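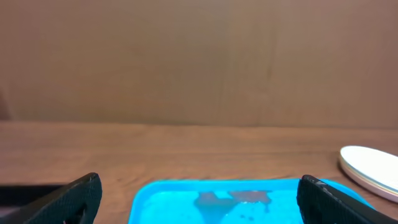
Gripper open on either side of a blue tray of water, with a brown item lying under the surface.

Home Opinion Workshop Letters Archive

July | By Achilleas Petridis

41 shares 12 comments

The robot rules we do not write

The safety manual of the company where I work has 63 pages, and the word "water" is in it one time, in the paragraph on fire extinguishers. I checked on a Friday afternoon, after a long discussion with a colleague from the electrical side who wanted to know which rule permits us to put a tray of water under a robot arm. I could not find a rule that permits it. I also could not find one that forbids it. We had been doing it since the spring.

The company is called Rarner. We are a small firm in Zistia and we prepare handling tasks for other firms, which means that a customer comes with an object that is difficult to hold and we try to make an arm hold it. For many years the objects were dry and hard. Now they are often thin, soft or wet, and the customers are laboratories, conservators, a seafood packer, a producer of filter paper. The arm is the same arm. The manual is also the same manual, and this is my complaint.

I want to be fair to the people who wrote it. They were thinking of a large machine behind a fence, and for this machine they did serious work. How far is the fence, who has the key, what happens when the gate opens, how often the stop button is tested. I would not remove one line of this. But most of our work now is on a table of normal height, with a small gripper, a tray, a dish and a sheet of cardboard behind to keep the view simple. The large dangers are smaller there. The small mistakes are many, and the manual has no chapter for them.

Take the tray again. A thing that lies under water does not show its real edge. The outline moves and breaks, and a brown object becomes a brown patch. A person who looks at it will say "I think it is a piece of leather" and the next person will say "I think it is bark". If the two persons each write a note about the same run, the notes do not agree, and in the autumn when somebody wants to use the notes, they are worth very little. So my first rule for such work would be a rule about names. Write what the object is before it goes in the water, while you have it dry in your hand. It takes one line. In our house we lost two weeks of records last year for want of this line.

The second rule would be about the water itself. How much, how deep, and when it is changed. We finally agreed on a maximum of 500 milliliters on the table at any time, and I was surprised how much resistance there was to a number so modest. One engineer said that it is obvious, nobody will put a bucket there. Perhaps. But a rule that everyone finds obvious costs nothing to write, and it is useful on the day when a new person comes and does not find it obvious. About changing the water we still disagree. When small particles begin to collect on the bottom, the picture from the wrist camera is not the same picture as in the morning, and I believe the water should be changed before each series. My colleagues believe once a day is enough. I put the question in the draft with both answers and left it open, because I prefer an honest gap to a false agreement.

The third concerns the fingers. Ours have a textured surface, and a texture is a good place for dirt to stay. It also wears. You see first some pale scuffs along the edge, and this is normal, every tool has them. But at which point is a worn finger a different finger? For cutting tools we have had an answer for generations, and every apprentice learns it. For gripper fingers we have the feeling of the operator, and the operator changes at two o'clock. I proposed an inspection after 2,000 closings. I do not claim this number is correct. I took it from our own replacement records, where it looked like a reasonable place to stop and look, and I would be glad if somebody with better records told me it should be half or double.

Now I come to the objection which I hear most, and which I respect. It says that early work must be free. If you put a form in front of every trial, people will do fewer trials, or they will do the trials and fill in the form on the last day from memory, and then you have bad data with a signature under it. A former manager of ours, a very capable woman, used to say that she would accept any rule which can be read while standing up. I did not like this sentence when I first heard it. I had spent a month on a document with annexes. Later I took the document and cut it until it fitted on one side of a card, and the card has 19 lines. It hangs on the leg of the table where you see it when you sit down.

I will not copy the entire card, part of it is only about where our cables go. But some lines may be useful to others.

Name every object before the first run, in plain words, and do not change the name later.

Liquid stays in a tray with a rim. No cups, no bottles without a cap on the same table.

Put the tray where the arm can reach it without passing over anything electrical.

Keep the dish for finished objects to one side and on the same side for the whole series.

If you move something by hand during a run, the run is marked. It is not deleted.

Wipe the fingers at the end, and write if you saw a new mark on them.

The line about marking is the one for which I would fight. In our first version it said that a disturbed run must be thrown away. The result was that people who corrected a tray by two centimeters said nothing, for they did not want to lose the run. When we changed it so that the run is kept with a mark, the number of marks became large in the first week, and some persons in the office were alarmed. They thought the work had become worse. I think we had simply begun to see it. A rule with a punishment inside will always be followed on paper.

There is a second objection, from the opposite direction. It comes from the people who sell certification, and also from some customers. They say that a card on a table leg is not a standard, and that small firms should wait until a proper standard for this kind of work exists. Wemolness, the large testing house in our region, has a working group, and I have been to two of the meetings. The people are serious. They have a first chapter with definitions, and the definition of "tabletop" took the second meeting until lunch. I do not laugh at this. Definitions are slow for good reasons, and I have seen contracts fail over a smaller word. But a bench is used every day while the chapter is discussed, and if we wait we will have habits instead of rules, and habits are harder to change.

What I would like from such a group is more modest than a complete standard. I would like it to collect the cards. Every workshop which does this kind of work has one in some form, on the wall or in a shared folder or only in the head of the oldest technician. Put fifty of them side by side and I am sure that half of the lines will be the same. Those lines can be printed tomorrow. The other half is where the discussion should be, and it would be a better discussion with real sentences from real tables in front of us.

I should say also where I was wrong. My first card had a line that only trained operators may prepare the table. It sounded responsible. In practice the table was often prepared by Roman, our youngest technician, who had no certificate for the arm and who was the most careful of all of us with the trays. With my line he had to stop, and the trained people did it, quickly and with less attention, between two other tasks. After some weeks I took the line out. I wrote in its place that the person who prepares the table signs for it. This is a different idea of responsibility, and I had to be shown it by a practical case. I mention it for the readers who write rules, as I do, mostly at a desk.

One more point, on the language of these texts. English is my third language and I read many technical rules in it. The difficult ones are almost never difficult because of the subject. They are difficult because the writer wanted to cover every case in one sentence, and so the reader has to hold five conditions in the head before the verb arrives. In our workshop there are people with four mother tongues. If a line on the card could not be understood by all of them at first reading, we changed the line – and in two cases, when we tried to make the line simpler, we discovered that we did not know ourselves what we wanted to say.

The electrical colleague has now read the card and has signed it, with one correction in red concerning the position of the power supply, which must stand higher than the table surface. It is line eleven. The manual still has its 63 pages, and its revision is planned for the winter. I have asked for half a page.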